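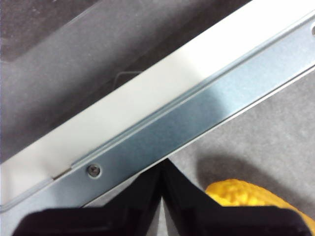 Potato drawer

Reading time: 2 min

A potato drawer is a kitchen drawer or pull-out bin used to keep raw potatoes in the dark. It is usually the lowest drawer in a base cabinet, where the air is coolest and the weight sits close to the floor. The term is also used for a vented drawer in a pantry or a freestanding cupboard.

Construction

Most potato drawers are ordinary drawers with a few changes. The sides or the bottom have slots or drilled holes so that air can move through. Wire baskets and slatted boxes are common in older kitchens. Metal drawers with a painted or enameled finish are easier to wipe clean, but they need openings in the back or base.

The drawer runs on a pair of slides, one on each side, fastened to the cabinet with screws. Potatoes are heavy for their size, and a full drawer puts steady weight on the front screws when it is pulled out. Loose screws are the usual cause of a drawer that drops at the front or rubs on one side. Soil collects in the slides and is brushed out dry.

Use

Potatoes are put away unwashed, with loose dirt rubbed off. They are sorted first, and any that are cut, soft or green are left out. A layer no more than 4 potatoes deep is easy to check by hand. Paper or burlap may be used as a liner. The drawer should not be next to an oven or dishwasher.

Small eyes in the skin are normal. Short sprouts can be cut away if the potato is still firm, while soft or heavily sprouted potatoes are thrown out.
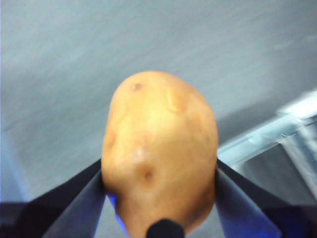 Can onions be kept in the same drawer?

It is better to keep them apart. Onions and potatoes both give off moisture, and each tends to spoil sooner when they are stored together in a closed space.

See also: Bread drawer; Root cellar; Vegetable bin

Contact | © Sostley Household Encyclopedia | Back to top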